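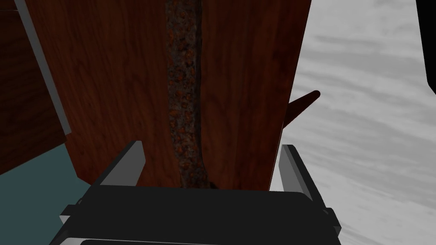 Budget thread for the home-robot work at Clevwood. We have one capital request left before January and I'd like to stop answering the same questions by email.

1/ The two candidates are a second physical arm or more simulation capacity. Dirceu Siqueira priced the arm through Mendonça. Lead time is 13 weeks, and the quote leaves out the mount and the spare fingers.

2/ Simulation first, in my view. Wood panels seen from just behind the gripper are hard on our grasp model, and I can render as many of those as I like before paying for any hardware.

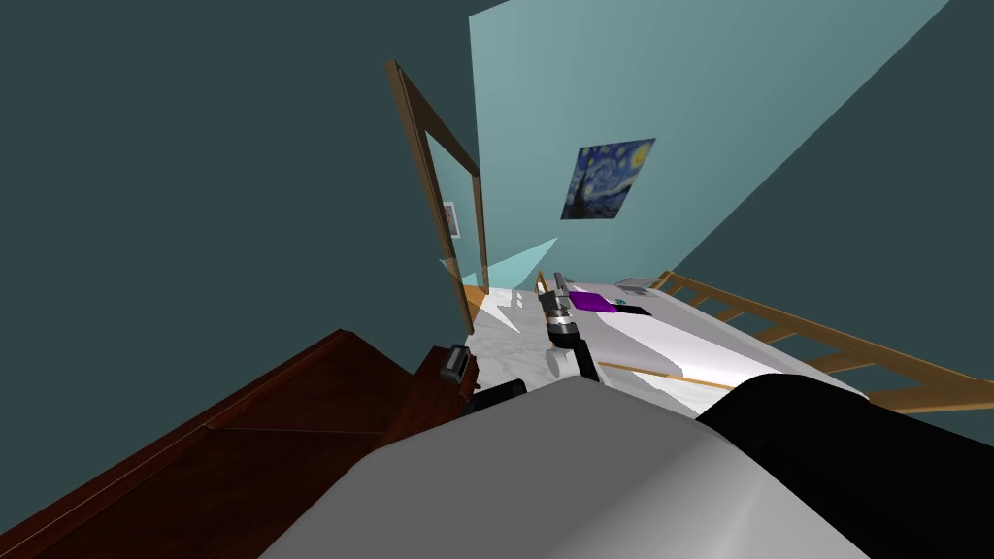
3/ Bedrooms are the expensive case for planning purposes. Reach across a bed decides arm length, and arm length decides the price bracket. Run the reach study before you sign anything.

4/ Current plan is 6 workstations, 2 of them held for overnight rendering. License renewal is $3438 per year and comes out of operating money, so please leave it off the capital sheet.

5/ Ilse Coppens asked whether the Drellirbridge site could share the machines. Yes for batch jobs. No for anything interactive; the latency makes teleoperation useless. 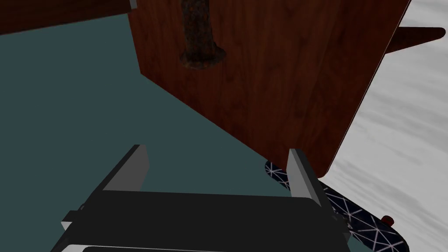
6/ Gripper opening is the other number to settle early. Parallel fingers are cheap and easy to model. The wide-stroke version from Drirnard costs more and needs a different wrist plate, which they list as a separate item. Ask for it on the same quote.

7/ Service contracts: price the second year now. Vendors discount the first one and the renewal lands in somebody else's budget.

8/ The spreadsheet is in the shared folder. Yellow cells are estimates, white cells have a written quote behind them. Corrections to me by the end of the month, please.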